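Subject: Re: [events-list] Speaker for the summer conference – fee and format

Sorry for the slow reply. I booked the speakers for our Sauerland meeting last year, so I can answer most of this. The original message is quoted first and my answers follow.

> Posted to events-list, May 2024
>
> We have our annual conference in July at the Caner hall and want
> a closing speaker for the last afternoon. Bondura has offered us a
> comedian who also does business talks on creativity. The fee covers
> 45 minutes plus questions. Travel is extra. We have 194 delegates
> booked so far and the hall holds over 400.
>
> Has anyone used Bondura? Is a comedian a safe choice for a closing
> slot? We are also unsure whether to ask for a workshop as well, and
> how much the speaker should be told about us beforehand.

Using Bondura

We have used them twice. The contract is clear and the speaker they promised was the speaker who came. Read the cancellation terms before you sign. With ours the full fee was due if we cancelled in the last six weeks, and the deposit was not returned at any stage. Ask for travel to be capped at a fixed sum. They agreed to that the second time, after we had been sent a bill for a first-class ticket the first time.

Also check whether you may record the talk. The standard terms said no. We paid a bit more for a recording that could go to members only, for a year.
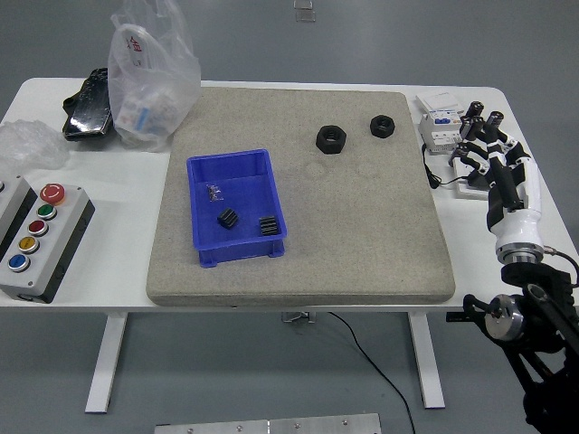 Comedian or not

I would say yes for a closing slot, with one condition – the talk has to be a talk. Ask Bondura for an unedited recording of a complete business booking. A showreel only gives you the best laughs. We turned down one act on the strength of the full recording, in which the business part lasted 10 minutes and the rest was a club set.

Your bigger problem is the room. With your numbers in a hall that size, people will spread out and sit at the back, and laughter does not carry across empty rows. Rope off the rear seats, or ask the hall for fewer chairs. Ask for a lapel or headset microphone too. Ours was promised one and given a lectern microphone, and he was not pleased.

Workshop

Price it separately. A person who is good in front of a full hall may be quite dull with twenty people, and you only find out on the day. Our workshop was run by Sudon, a small training firm, and cost less than half of what the main speaker wanted for the same session.

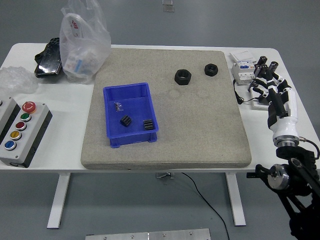 Briefing the speaker is where I would put most of the effort. Send two pages at the most, a month ahead, and follow it with a phone call. Say who the delegates are, what they do all day, what sort of year they have had and which subjects to leave alone. Be concrete about the work. If your members make parts, "two small black gears in a blue bin" gives a comedian more to work with than "precision component solutions". Leave out the mission statement. Do mention anything else on the programme that afternoon, such as redundancies or a vote on fees, so that the speaker does not walk into it with a joke.

On questions, have two people ready to ask one each. There is usually a long gap before the first hand goes up, and it can flatten the end of a good talk.

I still have our briefing sheet and the marked-up contract with the fees removed. I can send both off-list if you write to me directly. I would be interested to know what Bondura quotes you for travel.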